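Un plan de travail virtuel pour l'atelier partagé de Kenimdale

L'atelier partagé de Kenimdale a présenté le 26/1/22 l'avancement de son simulateur de cuisine, monté par trois adhérents sur un ordinateur de récupération. Le projet, baptisé Rullumetti, doit permettre de mettre au point des gestes de rangement sur un bras robotisé virtuel avant tout essai sur une vraie machine.

Benoît Langlois a modélisé la pièce chez lui, Imelda Navarro s'est chargée du bras et de la pince. Le groupe a dépensé 55 euros, pour l'essentiel de la mémoire vive. Le reste du matériel vient d'un don de la société Filtel. 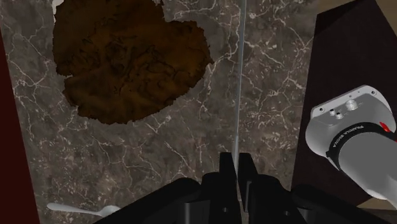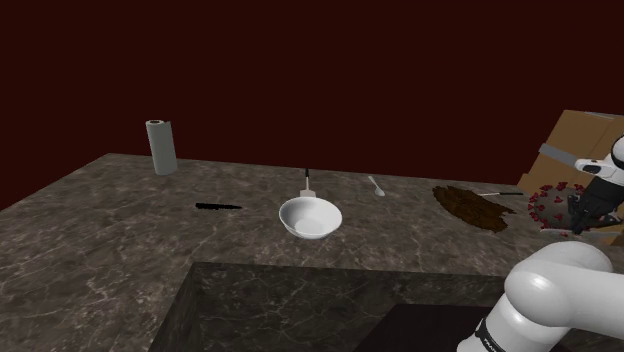

Rendus du simulateur : le plan de travail à motif de marbre, le bras blanc et sa pince noire.

La partie la plus longue a été le réglage des contacts entre les doigts de la pince et les petits objets. « Une cuillère posée à plat, c'est ce qu'il y a de pire, explique Imelda Navarro. On a repris les frottements huit fois et je ne suis pas encore satisfaite. » Le groupe a enregistré 1 802 essais depuis l'ouverture du projet - tous sont conservés, y compris les ratés, avec les paramètres utilisés.

Les textures restent à revoir. Certaines surfaces sont encore provisoires et Milan Timmermans, qui a rejoint l'équipe en dernier, prépare des versions plus légères afin que la scène tourne sur des ordinateurs portables ordinaires.

Une séance d'initiation est prévue en avril dans la salle du rez-de-chaussée. Elle est limitée à 20 personnes, sur inscription à l'accueil de l'atelier. Les participants peuvent apporter leur propre ordinateur.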